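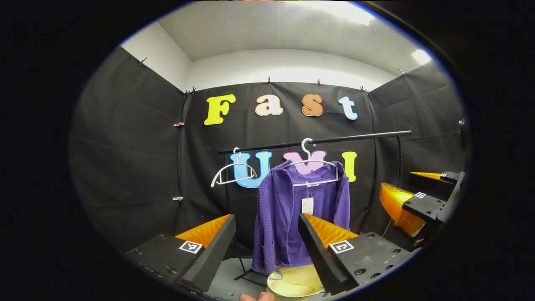
## Session 6: guest numbers, invitations, running order

Wedding & Private Events, evening group. Notes from M. Segura, typed up fast, slides to follow.

Left over from last time: food tasting sheets, still missing from four of you. Put them in the tray.

### 1. The number

Everything hangs off the guest count. Food, chairs, coaches, favours, size of cake. Couples give you a number at the first meeting and it's nearly always wrong. Ask for names, not a number. Names in a spreadsheet, one row per person, *not* one row per household ("The Hendersons" could be two or seven).

Columns you want:

- full name as it should appear on the place card
- day / evening only
- adult, child, baby (babies don't eat but they do need floor space for the pram)
- diet
- invited, replied, coming
- who invited them: her side, his side, parents, work

That last one matters when cuts have to be made. You'll be glad of it.

**Day list and evening list are two different lists.** Keep them on the same sheet with a filter. Two files = two versions = somebody's aunt gets the wrong card.

### 2. Worked case: the Galanis wedding

We'll use this one right through to May so keep the sheet.

Couple wanted "a small do". First list had 161 names for the day. Room at Fikulham Hall was fine for that seated, but not seated with a dance floor and a band. So, three ways to go:

1. cut the day list
2. clear tables after the meal (needs staff, needs an hour, needs somewhere for guests to stand)
3. band in the side room

They went for 2. Task for pairs: write out that hour minute by minute. Where do the guests go? What if it rains? Who moves the presents?

Catering quote was £2798 for the evening food alone. Read the quote in the pack before you do the task, the small print says final numbers 14 days ahead and no reductions after. Additions allowed up to 7 days. So late "yes" is a nuisance, late "no" is money gone.

### 3. Invitations

Order of jobs:

- save-the-date: as soon as date is firm. Can be an email, doesn't matter
- proper invitation: 10 to 12 weeks before
- reply date: 5 weeks before
- chase: the day after the reply date. Not a week after
- final numbers to caterer

Wording. The name on the envelope is who's invited. If it says "Mr A Patel" then it's Mr A Patel. If plus one is offered write "and guest", and get the guest's name on the reply.

Children: say it plainly on the card or on the details page. "We'd love the grown-ups to join us for the evening" gets misread every time. "Adults only, please" doesn't.

Order more than you think. Add a tenth to the household count for mistakes and late additions, reprints cost silly money. Envelopes even more, people spoil them adressing by hand.

Gift wording: class was split on this. Couples like poems asking for cash, guests mostly don't. Your job is to offer one short line and leave it with them.

### 4. Chasing replies

Phone, don't text. Couple or a parent makes the call, you don't unless you're paid to. Give them a script:

> Hi, we're sending numbers to the caterers tomorrow, are you able to come?

Yes or no. "Maybe" goes down as a no, and tell them so nicely.

### 5. Running order

Two versions. One for the couple (one side of A4, big type). One for suppliers, with phone numbers, parking, where to unload, who signs for things.

Start from the fixed points and work outwards: ceremony time, meal time, finish time in the venue licence. Then fill in.

| Time | What | Who |
|---|---|---|
| 11.00 | florist in | side door |
| 12.30 | ushers arrive | best man to check |
| 13.30 | ceremony | registrar |
| 14.10 | drinks, group photos | photographer + one usher with list |
| 15.45 | call to tables | venue |
| 16.00 | meal | caterer |
| 17.45 | speeches | toastmaster |
| 18.30 | room turned round | venue |
| 19.30 | evening guests | ushers |

Things people leave out: time to walk from one room to another (a big party takes 15 mins, always), the bride going to the loo, the toastmaster eating.

Group photos. Three minutes each. Twelve groups is 36 minutes, and that's if nobody's at the bar. Cap it at ten.

Speeches before or after the meal? Before = nervous speakers get it done, but kitchen hates it if they overrun. After = safer for the food. Your call with the caterer, write it down whichever.

### 6. Homework

a) Tustard exercise: day list of 600, evening list of 500, two venues, one coach firm. Work out what's wrong with the brief before you plan anyhting. Half a page.

b) Draft an invitation and a details page for the Bernum couple, profile in the pack. No poem.

c) Finish the minute-by-minute from section 2.

Hand in at the start of next session, paper please, names on the back as well as the front. Seating plans next. Bring scissors and a glue stick.

*Montserrat Segura, March 16, 2020*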